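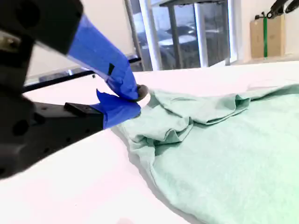

织物一角，收拢状态

Pratar亚麻混纺台布使用评价
后勤保障处物资科　2025年11月

一、评价背景

我处所属接待餐厅原用纯棉台布已达更换年限。经比选，本年7月起在二楼东厅试用Pratar亚麻混纺台布，与仍在西厅使用的Skallitz纯棉台布对照。现将试用情况汇总如下，供各单位采购同类物资时参考。本评价所涉样品均由我科按市场价格自行购置，未接受供货方赠样。

二、规格与外观

Pratar台布标称亚麻含量四成，其余为棉，单位面积克重209克。同批Skallitz产品未标注克重，手感略厚。Pratar布面可见亚麻特有的粗细节，近看不够匀净，铺开后观感尚属自然。四边为双折缝边，转角采用斜接做法，缝份较平整，叠放时角部不会明显隆起。产品仅有本白与浅灰两色，与我处现有椅套搭配时，本白偏黄，浅灰更为合适。

包装说明较简略，中文标签仅列成分及洗涤符号，未注明预缩情况。建议供货方补充。

三、洗涤与尺寸稳定性

试用期间，样品统一由洗衣房按40摄氏度程序洗涤，中温烘干。首次洗涤后长度方向缩短较明显，原定下垂量为25厘米的桌位，洗后两端露出桌腿上沿，不得不改用大一号规格。此后各次洗涤尺寸基本稳定。采购单位应按洗后尺寸选型，切勿按标签尺寸直接下单。

去污方面，茶渍、酱油渍及时处理后均可去除，红酒渍隔夜后留有浅痕。油渍表现不及Skallitz，布面粗节处易存留暗点，需预涂中性洗涤剂。含氯漂白剂会使浅灰色样品发花，洗衣房已停用。

四、熨烫与铺设

亚麻混纺织物易起皱，此为该产品最主要的不足。完全烘干后再行熨烫，折痕难以消除；在微潮状态下取出并立即过机，效果较好，但对洗衣房的排班提出了较高要求。宴会当日如需临时换台，服务人员须使用手持蒸汽设备补熨，平均每桌多用时四分钟。

铺设时，该布挺括，边缘垂落利落，圆桌上的褶位比纯棉台布清楚。玻璃转盘底座下不易滑移。接待服务组组长Érica Figueiredo在反馈表中写道：“换台时布身不粘手，角也容易找，但收餐后堆放超过一晚，压痕就很深。”我科认为这一意见较为客观，已在库房管理要求中增加“当日送洗、不得过夜堆压”一条。

五、耐用性

截至本评价形成时，送检的一条样品已累计洗涤71次，缝边完好，布面中部略有起毛，未见破损。浅灰色样品与留存新品并置，可辨轻微褪色。西厅的Skallitz台布同期有两条出现缝线松脱，已退回修补。由于两厅用餐人次不同，此项对照仅作参考。

六、价格与供货

Pratar台布2.4米方形规格单价114元，起订量为500条，对小型单位并不友好。经销方Muriithi允许多个单位合并订货，但须一次付清，分批送货另计运费。交货周期承诺为六周，本次实际延迟九天，经销方事前以邮件告知。售后联系顺畅，对缩水问题的答复则较为笼统，仅称属于天然纤维正常范围。

七、评价意见

综合外观、耐用及价格，Pratar亚麻混纺台布适用于中型接待餐厅及会议茶歇，尤其适合配有自有洗衣房的单位。外包洗涤、周转时间较长的单位，宜优先考虑抗皱整理的纯棉或涤棉产品。重要宴请场合，建议仍备一套纯棉台布替换使用。

评定等级：良。

同系列餐巾尚在试用，Wulach品牌防水衬垫与该台布的配套情况另行评价。各单位如有使用意见，请以书面形式报送我处物资科。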